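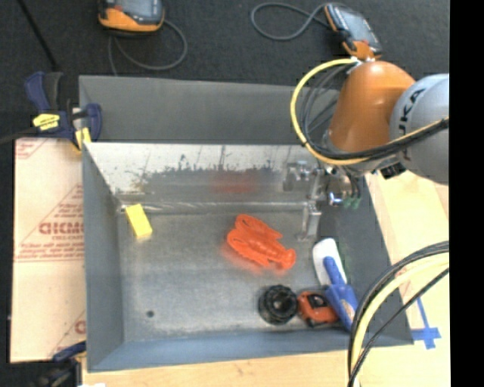 Bin picking from bare metal containers remains one of the less settled problems in robotic grasping, and it is the subject of the Undine study, carried out by the Lenden Laboratory for Manipulation Research. Most published work on grasp learning uses containers with dull, even surfaces, while parts and returned goods in industry are often held in bare metal. A metal wall returns the color of whatever lies near it, and a grasp predictor trained on dull surfaces may place a grasp on the reflection. The orange-red toy lobster to the right of the middle of the bin throws a faint orange glow into the metal around it, and glows of this kind were the first source of false grasps identified in the study. The arm is a KUKA, with a metal gripper that comes down into the bin from the right.

This gallery page accompanies the written report. It gives the main points of the method and the result in short form for visitors, partner institutions and students considering a placement with the laboratory.

The bin
The sheet-metal bin was kept in its worn condition throughout the study. The stained back wall and the cloudy patches on the floor were left as they were, and no coating was applied. Earlier trials at the laboratory had used a painted bin, and the results did not carry over to bare metal.

The objects
Household goods, toys and hand tools were preferred to machined parts. The small yellow block is among the plainest shapes in the collection and the lobster among the most awkward, with claws and a fanned tail that offer many places to close a gripper and few that hold. The tape measure lies low and flat. The blue and white brush-like tool, leaning against the side of the bin, presents the case of an object resting partly on the wall and partly on its neighbor.

The method
Undine treats each candidate grasp as two separate questions. The first is whether the point lies on a solid object or on a reflected image of one. The second is whether the gripper can close there without striking the wall. Earlier systems at the laboratory answered both with a single score, and it was difficult to tell afterward which of the two had caused a failure. The separate scores are stored with every attempt.

To answer the first question, the system compares views of the bin made before and after the arm moves. A reflection shifts against the metal as the arm changes the light falling on it. The surface of an object at rest keeps its position. The comparison is made by a small network named Gentile, which was trained only on bare metal surfaces and is run before any grasp is ranked.

Training data
The training set contains 2,229 grasp attempts, each recorded with its outcome. Attempts in which the gripper touched the wall were kept in the set and labeled as such. They proved more useful than expected, particularly for objects lying near the front wall and in the corners.

Test procedure
A further 800 attempts were set aside for testing. Objects used in the test attempts did not appear in training. Each test began with a new arrangement in the bin, and the arrangement was not corrected by hand if objects came to rest against one another. An attempt was counted as a success only if the object was lifted clear of the rim and set down outside the bin.

Result
With the reflection check in use, the success rate on the test attempts rose by 12 percentage points over the earlier single-score system. Most of the gain came from brightly colored objects, which produce the strongest reflections. For dark objects the change was small. The black round item with the knobbly rim is typical of that group: its glossy center is hard to read from a single view, and the reflection check does little to help with it.

The time needed for each attempt increased, as the arm must make an additional movement before a grasp is chosen. Work to shorten that movement is under way.

Limits of the study
All attempts were made with one bin and under the laboratory's ordinary lighting. The method has not been tested with transparent objects, or with bins so full that the floor cannot be seen. Wall contact was reduced but not removed, and the narrow space between a leaning object and the side wall is still the most frequent place for it to occur. Readers should not take the figures given on this page as a forecast of performance on a production line.

Further work
The next phase, entitled Grumness, will examine whether the same comparison can be made while the arm is already moving toward the object. It will also introduce a second bin of different depth. Recording is planned to begin in November.

Access to the data
The attempt records, including both scores and all labeled wall contacts, are available to academic institutions on written request to the Lenden Laboratory. Requests should state the intended use and the name of the supervising department. The trained Gentile network is supplied separately under the same terms.

Use of this page
The picture and text may be reproduced for teaching purposes with acknowledgment of the Lenden Laboratory for Manipulation Research. Permission for commercial use must be obtained in advance.

Back to Research Gallery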